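Filed under: Desks & Workspaces > Cable Routing

trelley22
Two tops butted together, laptop near the middle. Power cable loops right and drops over the front edge. Router stays on the left. Would you reroute?
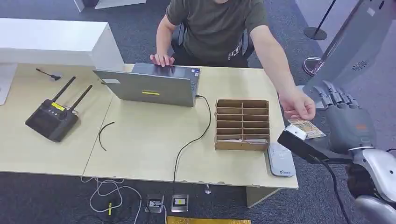

Desk as of 4/19/25, cardboard sorter right of the laptop.

josero
Yes. Take it off the back. A front drop catches knees.

tak_9
Disagree. Rear drop means reaching behind the router for every unplug. Clip it at the front.

josero
Clips fail on a bare edge. Mine lasted 2 weeks.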